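Home | Household hardware | Lighting | Index A–Z | Random article

Inline cord switch

An inline cord switch (also cord switch, feed-through switch, line switch, or, in some lamp shops, simply "the clicker") is a small electrical switch fitted partway along a flexible cord. It turns a lamp or other light appliance on and off without the user having to reach the lamp itself or the wall outlet. It is one of the humblest pieces of hardware in the home and one of the most pleasing to take apart, with a handful of parts that all do something you can follow with your finger.

Inline switches are found on table lamps, bedside lamps, paper lanterns, string lights, small fans and plug-in hanging lamps. They are distinct from socket switches, which sit in the lamp holder under the bulb, and from foot switches, which are larger, sit on the floor and are built to be stepped on.

Construction

Most inline switches have a two-part plastic housing, usually white, black, brown or clear, made to match the common cord colors. The halves are held together by screws, rivets or snap catches. Screwed housings can be opened and rewired. Riveted and molded ones generally can't, and are replaced along with the cord.

A typical single-pole switch interrupts only one of the two current-carrying wires, the hot one. The other runs straight through the housing, either uncut in a channel or joined at a terminal. A double-pole switch breaks both wires at once, and it is common in countries where the plug can go into the outlet either way around.

At each end of the housing, the cord passes through an opening with some form of grip. This is the strain relief, and it deserves far more admiration than it gets! It may be a clamp with two screws, a row of plastic teeth, or a bend in the channel that the cord has to snake through. Without it, every tug on the cord would pull directly on the terminals.

Types of action

Rocker. A small seesaw button that is pressed at one end for on and at the other for off. Rockers are easy to find by touch, and they are the most common kind on modern table lamps.

Slide. A button pushed along the length of the housing. Slides sit low and are less likely to be knocked by accident, though they can be stiff for people with sore hands.

Rotary. A ridged wheel set through the side or middle of the housing, rolled with the thumb. Each turn gives a firm snap, a sound many people remember from a grandparent's house. Small rotary switches for flat cord were long a standard part in American hardware stores.

Push-button. A single button that alternates between on and off. It works well in the dark, when the hand doesn't need to know which way is which.

Dimmer. A housing with a slider or wheel that varies the brightness. Dimmers are usually longer than plain switches, and they need to be matched to the type of bulb. A dimmer made for incandescent bulbs may cause an LED bulb to flicker or buzz.

Placement on the cord

Where the switch sits makes all the difference to how a lamp feels to use. Makers of bedside lamps tend to put it close to the base, so that it rests on the nightstand. On a floor lamp, it may be placed lower down, and on a plug-in hanging lamp it often ends up at hand height beside the wall.

The lamp workshop Paulauskas, known for its plain reading lamps, puts the switch 20 inches from the base on its bedside model, and leaves the rest of the cord for the trip to the outlet. The smaller Bruraritz clip lamp has its switch much nearer the clip, which suits a bookshelf or headboard but is awkward if the lamp is mounted high. Owners of the Bruraritz have been moving the switch themselves for years, and the later version came with a separate kit for doing so.

Ratings and markings

A switch is rated for a maximum voltage and current, and is also made for a certain kind and thickness of cord. Flat two-wire lamp cord and round jacketed cord need different openings. A flat-cord switch closed over round cord will pinch it, and the opposite pairing leaves the cord loose in the grip. Ratings are commonly molded into the plastic, sometimes on the inside or underside where they are easy to miss.

A cord with a third, grounding wire needs a switch that carries that wire through unbroken. The ground is never switched.
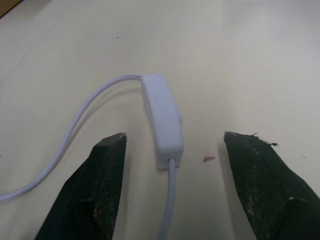
On the subject of white switches on white cords, Shahzad Durrani writes that he would happily see the matching stop altogether: "I have a black switch on a white cord by my bed and I can find it at 2 in the morning with one eye open. My daughter says it looks like a beetle. I say it's the best beetle in the house, and it took me one Monday evening to put on." Contrasting switches are in fact easy to buy, and colored cloth cords are very often sold with one.

Wear and replacement

The moving contacts wear slowly. Signs of a tired switch include a mushy feel, a light that flickers when the housing is touched, crackling, and warmth in a plain on-off switch. A warm, scorched or cracked switch should be taken out of use at once, with the plug pulled from the outlet before anyone handles the housing.

Replacement switches are sold singly and in workshop boxes. The Prokilent 101, a screwed rocker for flat cord, is a favorite in repair circles for its roomy terminals, and the Tesix version comes in boxes of 20 for people who restore lamps by the shelf-load. Both are single-pole. Anyone unsure which wire is hot, or how much insulation to strip, should take the lamp to a repair shop, where the job is quick.

See also: Lamp cord; Socket switch; Strain relief; Plug-in pendant

Contact | Copyright and reuse | Back to top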